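The Blue Crates

Part one: Keep and Go

My aunt Jiahui Tang ran a shop called Wei for most of my life, and when she decided to close it she called me before she called her own sons, because I have a bad back and she says people with bad backs pack smarter. I'm still not sure if that was a compliment. I drove up to Sakeck in July with a cooler of iced tea and a roll of tape, thinking I'd be home for supper.

I was there 2 weeks.

If you never went to Wei, it sold buttons, lamp parts, birthday candles, shoelaces, school notebooks and whatever the man from Rireck had on his truck that month. My aunt bought from him even when she didn't need anything. (She said he had a nice way of closing a van door.) So there was a whole shelf of soap dishes shaped like fish, and behind those, more fish.

"We'll use the crates," she told me the first morning, and marched me into the back room like she was showing me a new baby.

"One's for keep, one's for go," she said. "You pick a thing up, you decide, you put it down. No third crate."

"What if we can't decide?"

"Then you hold it till you can."

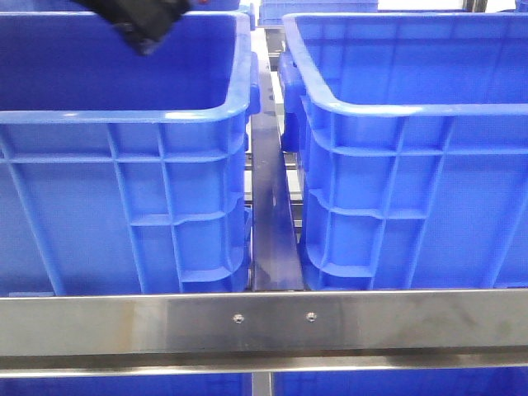

Part two: The Button Drawer

I'd love to tell you we got off to a flying start. We got off to a start with the button drawer, and that was my fault, I just liked the sound it made when I pulled it out. There were mother-of-pearl ones and big brown coat ones and a card of tiny yellow ducks with the price still on it, 3 dollars, which my aunt said was robbery even then and she was the one who set it.

"Go," she said, and dropped the ducks in the right-hand crate. They landed with such a small tap, all by themselves down there on that blue floor.

We both looked at them for a while.

"Well, now they look lonesome," she said, and leaned over to get them back out. She isn't tall, and those crates are deep, so for a moment most of my aunt was in the crate and her slippers were off the ground. I grabbed her by the apron. She came up laughing, red in the face, with the duck buttons in her fist, and she put them in the left-hand crate, and that's how keep got its first customer.

It went on like that! By lunch we had the ducks, a brass lamp key and one soap dish in keep, and not a thing in go. I ate my sandwich sitting on the step and tried to do the math on how long a whole shop would take. I didn't like the answer, so I had another sandwich.

In the afternoon I got strict. I held up a box of shoelaces, 300 pairs, brown, every one of them too short for any shoe I've ever owned.

"Who are these for?" I said.

"Mr. Flollerach," said my aunt, right away.

"Does he still come in?"

She thought about it. She straightened a lace that was hanging out of the box and tucked it back under the flap. "He moved in with his daughter," she said. "Before you finished school, I think."

I waited. I've learned that much about her. The fan went around, and somebody out on the street was trying to park and not having any luck with it.

"Go," she said.

I set the box down in the right-hand crate as gently as I could, and she reached past me and took the one crooked lace out after all, and put it in her pocket. I pretended to be busy with the tape.

After that she got quicker. The notebooks went, and the candles, and a string of paper lanterns I secretly wanted, and I had to haul armloads out to the car and come back to a crate that was ready for more. She started telling me who'd bought what as she went along, the girl who came for purple thread every week and married the boy who came for nothing at all, and I mostly just held things and listened. Keep filled up so slowly you could still see bits of blue between the things on the second evening.

"You want a fish?" she asked me when we were washing our hands.

I said I already had a soap dish at home.

"That's not what I asked," said my aunt, so I went back in and picked one out. It took me longer than it should have. They had slightly different faces.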